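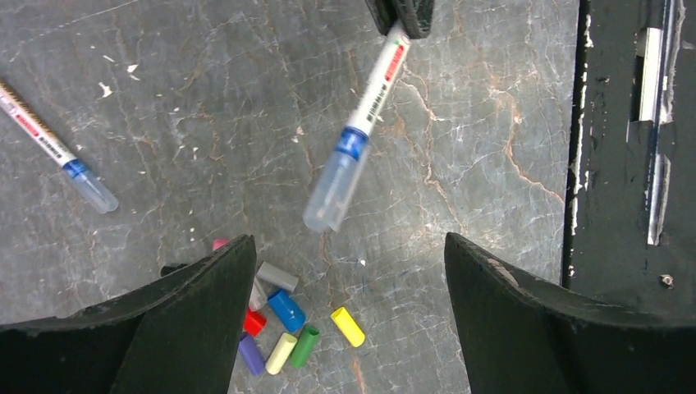 Unit 9: Can It Tidy the Desk Yet?

Notes for the lecture and the lab that follows. Bring last unit's handout on grasping, or borrow one from somebody who kept theirs.

Where we left off

Last time we ended with a robot picking up a block. Everyone was pleased. A block has flat sides, stays where you put it and does not care which end is up. The chores people want done in their homes involve almost no blocks.

This unit takes one dull job and stays with it for two hours: markers and their caps on a tabletop. A six-year-old can do it and won't. The machine would, if asked, and can't always. Most of household robotics lives somewhere between those two.

The job, written out

Caps of several colors lie loose on the table. Markers lie near them. The robot should pick up each marker, find the cap that belongs to it, push the cap on until it seats, and put the marker in the cup.

Written like that it looks like four steps. In the lab you'll break it down yourselves, and the usual first answer has four steps as well. The usual second answer, handed in a week later, has a good many more.

Picking up

A marker is long, thin and round. Close two fingers on it slightly off center and it swings. Grip it near one end and the rest hangs down at whatever angle it likes, and it keeps moving for a while after the arm has stopped. A person deals with this by rolling the barrel between thumb and finger until it sits right. We call that in-hand regrasping. Two stiff fingers can't do it, so the robot has to put the marker down and try again, or use the table edge, or bring in a second hand. All three are slow.

Loose caps are worse. They are short cylinders, so they roll, and when they lie close together the fingers need space on both sides of the one you want. Often the space is taken by another cap. Going in anyway is called "clutter interaction" in papers and "knocking things over" everywhere else.

Seeing

Three problems, in the order you'll meet them.

The fingers get in the way. A camera near the gripper gives a fine close view until the moment of contact, when the part you care about slips behind the hand. Plan the grasp before you lose sight of it.

Clear plastic is hard. Most depth sensors look straight through it or report a surface that isn't there. If the marker has a see-through section, don't trust the depth reading along it.

Patterned tabletops are unkind. Veins, flecks and chips in stone all look like small objects to a detector that grew up on plain white tables. The Stellach data set was collected on plain white tables. You will notice this.

Putting together

Capping is a peg-in-hole task, the oldest test in assembly, and shop floors have done it well for decades. They do it by cheating. The part arrives in a tray, in the same pose every time, and the machine hardly needs to look. Take away the tray and you have a kitchen.

What matters at this stage is force. Vision gets the cap near the marker; feel gets it on. Too little push and it falls off in the cup. Too much and the marker slides back through the fingers, with the cap still loose on the front.

What the numbers say

The Basex trial, which you have as a reading, ran 2787 attempts at the full job. In 2377 of them the marker was picked up. In 585 it ended up capped with the right cap and in the cup. The press summary led with the first figure. Please do not do this in your reports.

Look at the table of failures at the back. Lifting was the easy part. Most of the losses came during alignment, and a fair share came from a cap rolling off the table, after which the robot went on politely capping nothing until somebody stopped it. Knowing that you have failed is a skill, and it was not in the budget.

So, can it?

On a shop floor, with a fixture, yes, all day long. On a tidy table with a few well-spaced objects, often enough to make a good video. On your desk as it stands this morning, no.

The Sitompul reading is more hopeful than I am. It argues that enough demonstrations by human operators will cover the odd cases without anyone having to list them. That may be right for grasping. I'm less sure about the push. Read section two closely and decide whether the demonstrations recorded any force at all.

Lab work

1. Write out the capping job as a list of steps, each with a check the robot could make to know the step worked. "It looks fine" is not a check.
2. Pick the step you think will fail most. Say why before you run anything.
3. Run the job on the Tornumari simulator with the caps spread out, then with the caps bunched. Keep both logs.
4. Cap ten markers yourself with your eyes shut. Write down what your fingers did that your list left out. People skip this one and it is worth the most marks.

Reports are due before the start of Unit 10, two pages, figures included. Return the markers with their caps on.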